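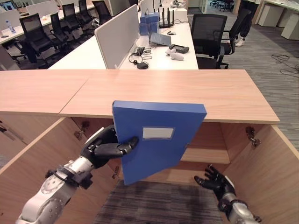 Blue file box at an open cabinet.

About Coment

Home / Company / About us

Coment plans and maintains paper filing in working offices. The work covers low cabinets, shelves, file boxes, binders, labels and the register that says where each of them belongs. We do not run a warehouse. The records stay in the client's own rooms, in cabinets the client's staff can open without calling us.

The company was set up by Fletcher Partington after the records section at Famov was closed. It has four permanent employees and serves 40 client offices. The register currently lists 309 cabinets under a maintenance agreement. Most are two-door units at desk height or a little lower, placed in rows along the edge of an open-plan floor.

What we do

A new agreement starts with a survey. We record the inside width, depth and clear height of each compartment, the side on which each door is hinged, and the space in front of the cabinet with the doors fully open. The last measurement is the one most often missing from the drawings we are given. A door that stops against a desk at half its travel will leave part of the shelf out of reach, and anything stored there tends to stay there.

Floor condition goes on the same sheet. Carpet tile compresses under a loaded cabinet, and over time two units that were level when installed will show a step where their tops meet. Small steps are noted and left alone. Larger ones are corrected at the feet or with packing under the base. 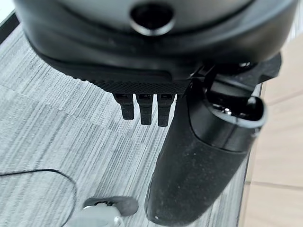 Striped floor, seen close.

After the survey we draw up a shelf plan. It assigns every box and binder to a cabinet, a shelf and a position counted from the left. Current files go in the compartment nearest the top. Closed files go below or into the next cabinet along. A shelf is never planned at full capacity. Some free width is left on each one so that a box can be taken out and put back without moving its neighbors.

Cabinets

Where new furniture is needed we supply the Culten range, in light wood finishes. Where the client already has cabinets we work with those, and this is the more common case. Routine maintenance on either kind consists of the following:

Hinge screws checked and tightened
Doors adjusted so that the gap between the pair is even from top to bottom
Catches tested with the door closed by hand at normal speed
Handles checked for play
Locks turned through a full cycle with each issued key
Shelf supports inspected with the shelf unloaded

Concealed hinges are adjusted in the order height, side, depth. Changing the order usually means doing the job twice. A door that has dropped is lifted at the top hinge first and then checked against the top panel before the lower one is touched.
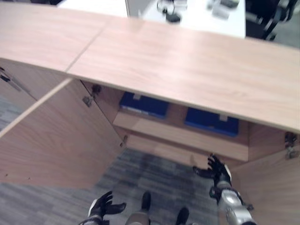 Boxes and binders

Plastic file boxes and binders are both accepted under the agreement. They may share a shelf if the plan says so. Items can be stored upright or lying flat. Flat storage suits shallow compartments where an upright box would foul the underside of the top. It has one drawback - a stack hides the labels of everything under the top item - so the plan limits flat items to a single layer unless the labels are on the edge facing the door.

Boxes are moved one at a time. The box is lifted clear of the front edge of the cabinet before it is turned, and both doors stay open until it is down. We ask client staff to do the same. Most of the chipped front edges we repair are at the height of a box corner.

Labels are printed on light stock and carry the file series, the years covered and the shelf position. They do not carry personal names. If a box has a label window, the window is used. If it has none, the label is fixed to the cover near one end, the same end on every item in the series.

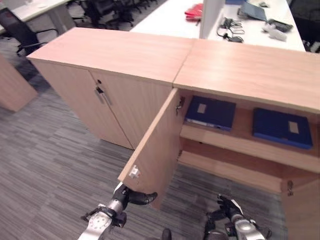 Two light wood cabinets side by side. The left one is closed; binders lie on the shelf of the right one.

The register

Positions are kept in Yan, our own register. Each entry has a cabinet number, a shelf number, a position, a series title and a review date. Clients have read access at all times and can enter a removal or a return themselves. A cabinet may hold up to 54 entries. Past that number we split it into two records, one per shelf.

A shelf check compares the register with what is in the cabinet. Checks are made twice a year, the second one in September, and the result is sent to the client as a list of differences. We correct positions on the spot. We do not discard anything. Items past their review date are listed for the client to decide on, and they go back on the shelf in the meantime.

Keys

Each locking cabinet has a key number held in Yan. One key stays with the client's office manager and one in our key safe. Copies are cut only on a written request from the office manager. Tags left on handles or locks are not removed during maintenance unless the client has asked for it.

Working with us

Surveys are carried out during office hours and need one person on site who knows which cabinets are in use. Cabinets do not have to be emptied beforehand. Requests for a survey should state the floor, the number of cabinets and whether any of them are locked with the key missing.

Responsible for this page: Fletcher Partington
Last revised: 2023-07-25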